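# In defense of leaving food out

My mother-in-law believes that a kitchen is clean when you can't see any food in it. Everything goes behind a door. Cereal, crackers, rice, the onions, even the bread gets tucked away like something to be ashamed of. I love her, and I've eaten very well in that house, but I've also watched her open four cabinets to find a box of tea.

I used to keep house the same way. When we moved into the Catbridge apartment in June, I was thrilled with the cabinets (so deep! so many!) and filled every one of them by the first night. Then I spent the whole summer buying things we already had. We owned three open boxes of the same pasta. I found a pancake mix behind the flour that had moved with us from the old place, and possibly from the place before that.

What changed my mind was my friend Khải Phí's kitchen, where the dry goods live on a slanted rack right out on the counter. You walk in and you know what's for dinner. His kids get their own snacks and put the box back, more or less, and he writes his grocery list standing up with his coffee in one hand. I went home and ordered a rack that same evening. It cost me 62 dollars, more than I'd like to admit for some bent wire, and I'd pay it again.

The slant is the part I'd argue for hardest. A flat shelf out in the open turns into a pile – mail, keys, a banana, somebody's sunglasses. On a tilted tier the boxes lean back and face you, and there's no comfortable spot to drop the mail. Tiers also force you to choose. You can't put everything out, so you put out what you really eat this week and the rest can stay in the dark. 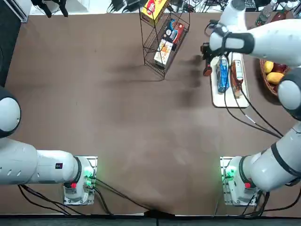 *A black wire rack with slanted tiers: yellow box up top, navy in the middle, white on the bottom.*

Now, the complaints. Yes, it looks busier. Boxes are loud and they don't match, and if you want a kitchen like the ones in the magazines you'll be decanting oats into jars until you retire. Yes, you have to dust it. And my husband Tùng pointed out that we go through crackers a lot faster when they're at eye level, which I can't argue with because I was eating one when he said it.

I still say leave it out. Pick about 6 things, give them a rack, and keep the table in front of it clear enough to cook on. My mother-in-law is visiting next month and I'm not hiding a single box.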